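Prestarness Community Hall
Kitchen and Servery: Food Hygiene and Safety Checklist
Completed for the December review. Previous review reference: Udier 43.

Scope
This checklist covers the main kitchen, the servery, the dry store and the side room used by the Amissah lunch club. The boiler cupboard and the car park are inspected separately. Each item is marked Satisfactory, Action or Not applicable, and comments are given where the mark alone would not be clear.

Section 1. Hand washing
1.1 Basin reserved for hand washing only: Satisfactory
1.2 Hot water, soap and paper towels at the basin: Action
Comment: The soap dispenser was empty at the start of the inspection and was refilled from the store. The dispenser should be added to the opening checks.
1.3 Hand washing notice on display: Satisfactory

Section 2. Cold storage
2.1 Refrigerator at 5°C or below: Satisfactory
Comment: The reading was 3°C at 9.15 am.
2.2 Freezer at –18°C or below: Satisfactory
Comment: The reading was –21°C. Frost has built up on the upper shelf and the freezer should be defrosted before the spring bookings.
2.3 Temperature log kept daily: Action
Comment: There are 8 gaps in the log since the last review, all on days when the hall was let to outside hirers. The hire agreement does not say who takes the reading. It should.
2.4 Raw food stored below ready-to-eat food: Satisfactory

Section 3. Allergens
3.1 Allergen sheet completed for each menu: Satisfactory
3.2 Separate utensils for gluten-free preparation: Action
Comment: The purple-handled knife and board are in place, but the matching spoons could not be found. Replacements have been requested from Nendumine, the hall's usual supplier.
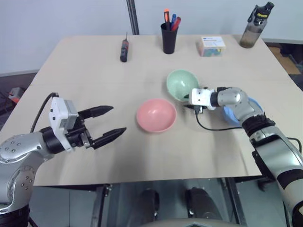 3.3 Serving dishes for special diets kept apart: Action
Comment: The lunch club's written procedure says that special diets are served in coloured dishes, but it does not say which colour stands for which diet. Two regular helpers gave different answers when asked. Pink, mint green and blue bowls are easy to tell apart across a table, and a key giving one diet to each colour should be fixed inside the servery hatch. The same key should be copied to the menu folder — colour alone is not enough for helpers with impaired colour vision, so each dish should also carry a printed label.

Section 4. Cleaning
4.1 Cleaning schedule displayed and signed: Satisfactory
4.2 Cleaning products stored away from food: Satisfactory
4.3 Cloths changed or laundered after each session: Action
Comment: Used cloths had been left in the sink overnight. Disposable cloths are preferred for raw meat preparation areas.
4.4 Extractor filter free of grease: Satisfactory

Section 5. Fire and electrical
5.1 Fire blanket mounted and within reach: Satisfactory
5.2 Route to rear exit clear: Action
Comment: Two folded trolleys were standing in the passage. They were moved during the inspection and should be kept in the dry store.
5.3 Portable appliances tested and labelled: Satisfactory

Follow-up
Items 1.2, 4.3 and 5.2 are to be put right at once. Items 2.3, 3.2 and 3.3 are to be completed within 21 days and will be checked on a return visit. The completed form should be kept in the kitchen file with the temperature logs.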